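3.2. La cuisine, ou comment un évier mange un corpus

Quand j'ai commencé ce travail sur le rangement dans le jeu de dînette, je pensais naïvement que l'objet intéressant serait le four (tout le monde pense au four). J'avais prévu une grille de codage très détaillée pour la cuisson : mettre dans la casserole, poser sur le feu, tourner un bouton, ouvrir la porte, servir. Pour l'évier, j'avais une seule ligne, « laver ». Après trois semaines à relire mes carnets, j'ai dû tout reprendre, et je raconte ici un peu le désordre de cette reprise, parce que les choix que j'ai faits pèsent sur tous les résultats de la section 4.

Le corpus compte 2640 gestes de dépose, relevés au cours de 60 séances à Cellmont. J'appelle « dépose » le moment où un objet quitte la main et reste quelque part. Un légume qu'on lâche par terre sans regarder compte aussi, j'ai longuement hésité là-dessus ! Forough Shahbazi, qui a codé la moitié des séances de son côté, voulait exclure les chutes ; nous avons fini par les garder avec une étiquette à part, et les chiffres du tableau 2 sont donnés sans elles.

Sur l'ensemble, environ 700 déposes se terminent dans l'évier. C'est énorme, et c'est surtout très peu lié au lavage. On y met les aliments dont on ne sait plus quoi faire, ceux qu'on garde pour plus tard, ceux qu'un autre joueur réclame et qu'on préfère ne pas lui laisser sous le nez. J'ai donc remplacé ma pauvre ligne « laver » par trois catégories : lavage joué (avec un geste vers le robinet ou un frottement), réserve et abandon. La frontière entre les deux dernières reste floue, je le dis tout de suite.
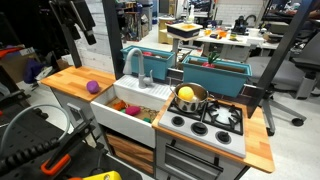
Figure 3. La cuisine de jeu, côté évier et plaque de cuisson.

Le codage de l'abandon nous a donné le plus de fil à retordre, et c'est là que Forough et moi avons eu nos vraies disputes (cordiales, autour d'un thé, le plus souvent le vendredi). Sa position : un objet est abandonné si on ne le reprend pas avant la fin de la séance. La mienne : il faut regarder ce qu'il côtoie. Prenons la figure 3. Il y a dans la cuve plusieurs aliments factices, un orange, un rose, un petit morceau turquoise et une pièce plate beige le long du côté droit, alors que le citron jaune est seul dans la casserole, sur un brûleur du fond. Pour moi, ces deux contenants ne se lisent pas de la même façon : la casserole propose un plat, même minuscule, tandis que le bac accueille un peu tout. Et pourtant, avec une vue pareille, impossible de trancher entre réserve et abandon ! Il faut la suite des gestes, et nous n'avons donc jamais codé à partir d'une image isolée.

La même prudence vaut pour les plans de travail. Dans la première version de la grille, empruntée au protocole Tabrizi, toute surface horizontale recevait le même code, « surface ». C'est commode, mais on y perd beaucoup. Le plan de gauche, près de l'évier, et celui de droite, après la plaque, n'attirent pas les mêmes objets dans nos relevés : à gauche arrivent volontiers les intrus, tout ce qui n'a rien à faire dans une cuisine (sur la figure, une balle en peluche violette, tout près du bord avant), et à droite plutôt ce qui sort du feu. Je les ai donc séparés. Les bacs turquoise derrière l'évier et la plaque ont gardé un code unique, « jardinière », et je le regrette un peu, car le plus grand, avec sa plante, aurait mérité le sien.

Reste la question du rangement proprement dit. La consigne finale était toujours la même : « on range ». Nous n'avons jamais précisé où. J'aime beaucoup cette consigne, justement parce qu'elle laisse l'évier devenir un rangement acceptable, ce que les grilles du projet Mumine comptent comme une erreur. Chez nous, un aliment rangé dans l'évier est rangé, point. Nous avons saisi les codes dans Cluris, séance par séance, et les désaccords ont été repris à deux, carnets ouverts. Ceux qui restaient après cette relecture portent la mention « indécis » et figurent dans l'annexe B, avec les notes de chacune.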